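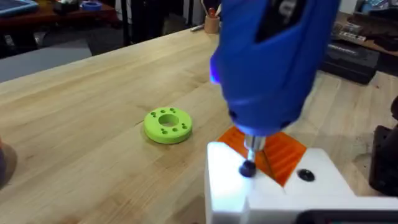
파란색 공구와 측면의 푸른 불빛

스카물루스(Skamulus)가 스마트폰 '달타노(Daltano)'에 배포할 새 펌웨어를 공개했다. 이번 업데이트는 배터리 충전 제한 기능과 통화 녹음 파일 관리 메뉴를 새로 넣고, 블루투스 연결과 관련된 오류 7건을 고친 것이 핵심이다. 파일 용량은 244MB이며 2019년 12월 13일부터 무선(OTA) 방식으로 순차 배포된다.

가장 눈에 띄는 변화는 충전 제한 기능이다. 설정의 배터리 메뉴에서 '충전 보호'를 켜면 밤사이 충전기를 꽂아 두더라도 배터리가 일정 수준에서 충전을 멈추고, 사용자가 지정한 기상 시각에 맞춰 나머지를 채운다. 기상 시각은 시계 앱의 알람과 연동할 수 있고 직접 입력할 수도 있다. 기본값은 꺼짐으로 되어 있어 기존 방식대로 충전하려는 사용자는 따로 설정을 바꿀 필요가 없다. 이 기능은 유선 충전에서만 작동하며, 무선 충전 지원 여부는 아직 정해지지 않았다.

배터리 메뉴의 화면 구성도 일부 달라졌다. 앱별 소모량 그래프가 맨 위로 올라왔고, 화면을 켠 상태와 끈 상태의 소모량을 나누어 볼 수 있다. 백그라운드에서 전력을 많이 쓰는 앱이 있으면 목록에 주황색으로 표시된다. 표시된 앱을 누르면 곧바로 백그라운드 실행을 제한하는 화면으로 이동한다.

통화 녹음 파일은 그동안 내 파일 앱에서 폴더를 직접 찾아 들어가야 했으나, 이번 업데이트 이후에는 전화 앱의 설정 메뉴에서 바로 열 수 있다. 연락처별로 묶어 보기와 날짜순 정렬을 지원하고, 보관 기간을 정해 두면 기간이 지난 파일은 자동으로 휴지통으로 옮겨진다. 휴지통에 들어간 파일은 14일 뒤 완전히 삭제된다. 목록에는 파일을 최대 1,000개까지 표시하며, 이를 넘으면 오래된 파일부터 별도 폴더로 분리된다. 분리된 파일은 지워지지 않고 내 파일 앱에서 그대로 재생할 수 있다.

블루투스 쪽에서는 차량용 오디오와 연결했을 때 통화 종료 후 음악이 다시 재생되지 않던 현상, 무선 이어폰의 한쪽 음량이 낮게 들리던 현상, 스마트워치 알림이 두 번씩 울리던 현상 등이 수정됐다. 이어폰을 케이스에 넣은 뒤에도 상단 바에 연결 아이콘이 남아 있던 문제도 해결 목록에 포함됐다. 이 밖에 카메라 앱의 실행 속도가 빨라졌고, 어두운 곳에서 자동 밝기가 지나치게 낮아지던 문제가 조정됐다. 키보드에서는 한글과 영문을 전환할 때 자판이 잠깐 사라지던 오류가 없어졌다.

현지 통신사 호앙(Hoàng)을 통해 개통한 단말기는 배포 일정이 다르다. 호앙은 자사 기본 앱과의 호환성 검사를 마친 뒤 업데이트를 시작하겠다고 공지했으며, 정확한 날짜는 밝히지 않았다. 자급제 단말기는 지역에 따라 며칠의 차이를 두고 알림을 받게 된다. 알림이 오지 않았더라도 설정의 소프트웨어 업데이트 메뉴에서 수동으로 확인할 수 있다.

설치 전에는 배터리를 절반 이상 충전하고 와이파이에 연결하는 것이 좋다. 내부 저장 공간은 설치 파일 용량의 두 배 이상이 남아 있어야 한다. 설치 중 단말기가 한 차례 재시작되며, 첫 부팅 때는 앱 최적화 과정으로 평소보다 시간이 더 걸릴 수 있다. 업데이트를 마친 뒤에는 이전 버전으로 되돌릴 수 없으므로 사진과 문서 등 중요한 자료는 미리 백업해 두어야 한다.

서드파티 런처인 오블로(Ovlow)를 쓰는 사용자는 주의가 필요하다. 현재 버전의 오블로에서는 업데이트 후 홈 화면의 배터리 위젯이 빈칸으로 나오는 현상이 확인됐다. 위젯을 삭제한 뒤 다시 추가하면 정상적으로 표시되지만, 단말기를 재시작하면 같은 현상이 되풀이된다. 오블로 개발사는 다음 버전에서 수정하겠다고 밝혔다. 기본 런처에서는 이 문제가 나타나지 않는다.

보안 패치도 함께 적용된다. 다음 정기 펌웨어는 내년 3월로 잡혀 있으며, 스카물루스는 여기에 무선 충전 시의 충전 보호 기능과 화면 녹화 중 내부 소리 저장 기능을 넣는 방안을 검토하고 있다. 달타노의 보급형 모델에 같은 기능이 들어갈지는 공개되지 않았다. 전체 변경 내역은 스카물루스 고객 지원 페이지의 펌웨어 항목에서 확인할 수 있다.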